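Tea on Wednesdays: sorting out the packets

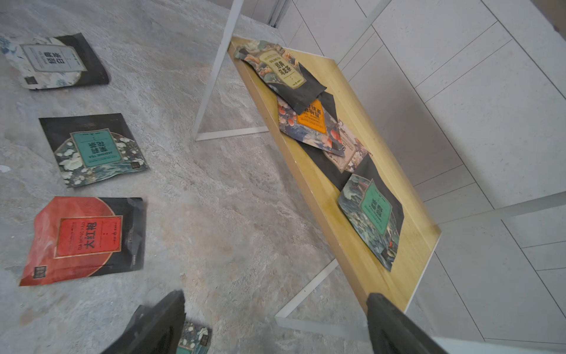

One regular at Prumberg has asked whether we could keep to jasmine all month, as the oolong is too strong for her after four in the afternoon and she would sooner have hot water. Two others have since said much the same.

We will not drop the oolong, but from this week there will be two pots on the go, one of each. The packets have all been out of the cupboard so that we could see what we have. Most of the labels are mainly in Chinese, which makes it slow work when there is a queue. The one marked 经典乌龙茶 is classic oolong. The jasmine is easier, as it says JASMINE TEA in small capitals.

Each kind will now have a paper sticker with its English name and the month it was opened. Please do not put a sticker over the maker's own label, and please finish an open packet before starting the next. Clips are in the left-hand drawer.

We got through 48 cups last Wednesday, our most since the spring. The big kettle takes 13 minutes to boil from cold, so whoever opens up should switch it on first. Cups are still 30p, or 3 for 80p, and the money goes in the tin by the hatch.

The next order goes to Juntunen in July. If there is a tea you would like us to try, write it on the list inside the cupboard door.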